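Grip fault on the two-arm bench: your questions

Last updated 9 November 2025

Thank you to everyone who has written in about the grip fault on the Husilen bench. We have gathered up the questions that come in most often, and we'll keep adding to the page as we learn more.

What went wrong?
During a long brick-stacking run in March, one gripper kept squeezing after it should have stopped. The software saw a closed grip and was perfectly happy, while the motor got warmer and warmer until the arm shut itself off and dropped what it was carrying. It was cycle 1,014 of a planned 1,553, so you can imagine the groans!

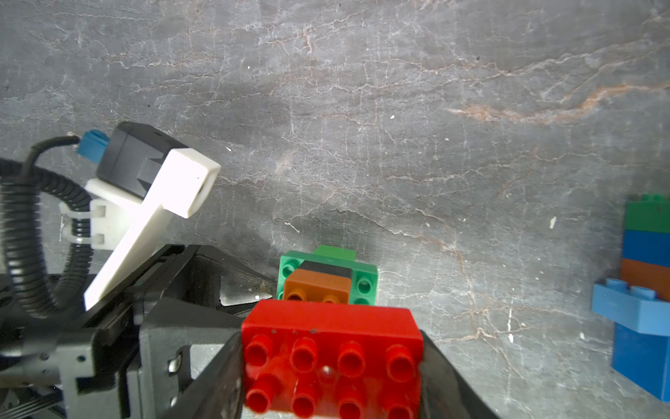 A red brick in the gripper, with two stacks of bricks behind it.

Was anybody hurt?
No, and we're very thankful for that. A toy brick doesn't do much harm on its way down, but an arm that goes limp can pinch a hand, and we treated it as a safety matter from the first day.

Can I reach in to pick up a dropped brick?
Please don't, however tempting it is (and we know it is). Press the stop button, wait for both arms to settle, and only then put your hand in. With two arms sharing one table, the one you aren't watching may still have a move to finish.

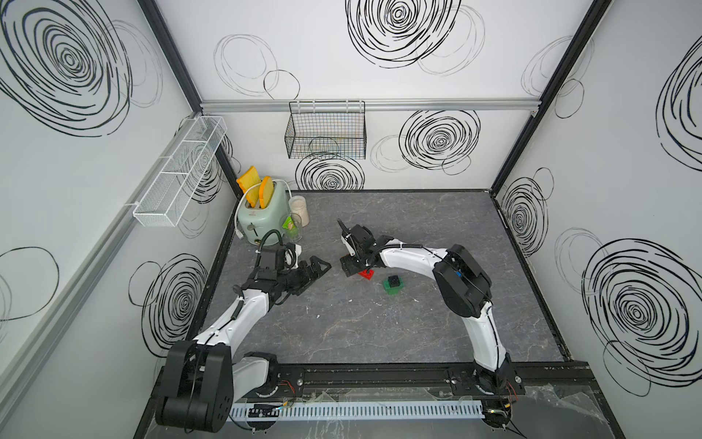

The same goes for anything else standing on the table, even if it looks well out of reach.

Has it been fixed?
We think so. The Clorar update lowers the holding force after the first second and pauses the run if the motor stays warm. We have since done up to 2,655 cycles without a repeat, though we're still keeping a close eye on it.

Do I need to do anything?
Install the update, then check the finger screws every 500 cycles. If the fault comes back, save the log before you restart and send it to us through the contact form. We read every one.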